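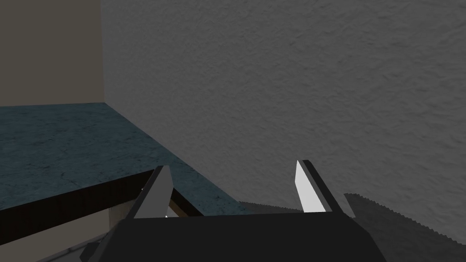

Tenants' group questions savings claims in Broluseck water meter plan

BRERKACH - The Brerkach Tenants' League today asked the city to hold off on its contract with Broluseck, the company hired to put individual water meters in rental apartments, until the figures behind the plan have been made public.

The city says the meters will save the average household $200 a year. The League has asked three times how that number was worked out and has received a two-page summary with no data attached.

"We would like it to be true," said Cauã Caldeira, who chairs the League. "But a savings figure with no math behind it is a slogan, and our members will be paying a monthly fee on the strength of it."

Under the draft contract, each apartment would be charged $12 a month for meter reading and billing. That comes to $144 a year before a single gallon is used. The summary does not say if the promised savings are counted before or after the fee.

The only test the company has cited took place in Puklow, in a complex of 114 apartments. It ran from January to June, so it left out the hottest months, when water use in Brerkach is highest. Toilets and shower heads in the complex were also replaced shortly before the test began - a change that would cut water use with or without meters.
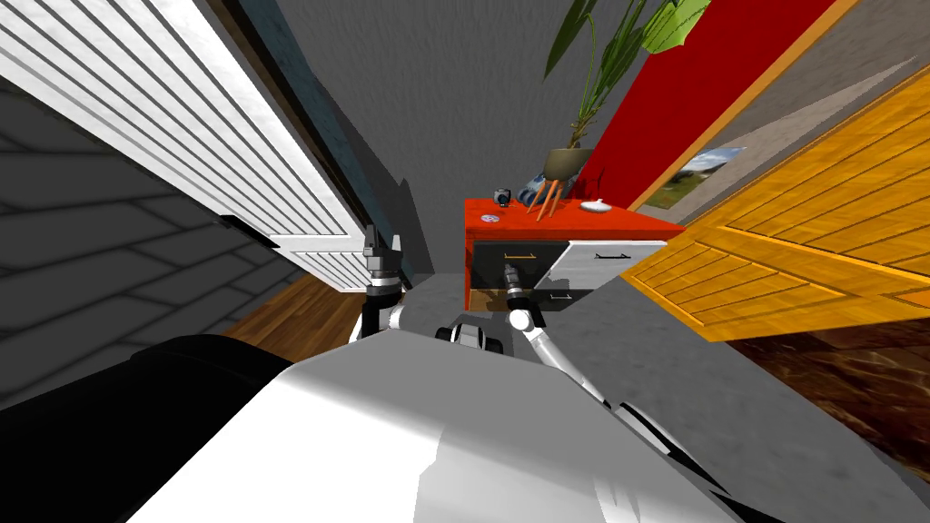

Guimarães wrote to the League that the fee bothers her less than the leaks: under the old system the landlord paid for a running toilet, and she wants to know who pays for it once the meter is hers. The draft contract does not answer that. It says disputed bills must be paid in full while they are under review, and it sets no deadline for the review.

The League does not oppose metering. Some members in small households may well come out ahead, and several have said so at meetings. Larger families in older buildings have more reason to worry, and the city has not published an estimate for them at all.

The contract would run for 18 years. Rent in Brerkach is usually set one year at a time, and few tenants voting on the plan's merits this spring will still be in the same apartment when it ends.
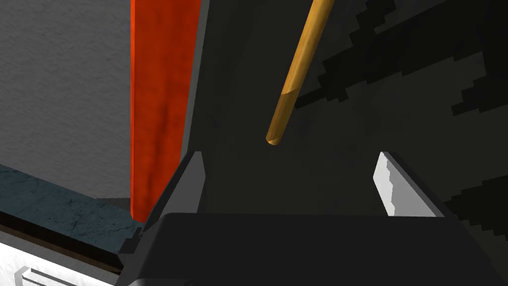 What the League is asking for

The full data from the Puklow test, including water use before the new toilets and shower heads went in.

A written rule that landlords pay for leaks in pipes and fixtures they own.

A cap on the monthly fee, and a way out of the contract after the third year.

Tenants who want a copy of the League's letter to the city can pick one up at the front desk until 6 p.m.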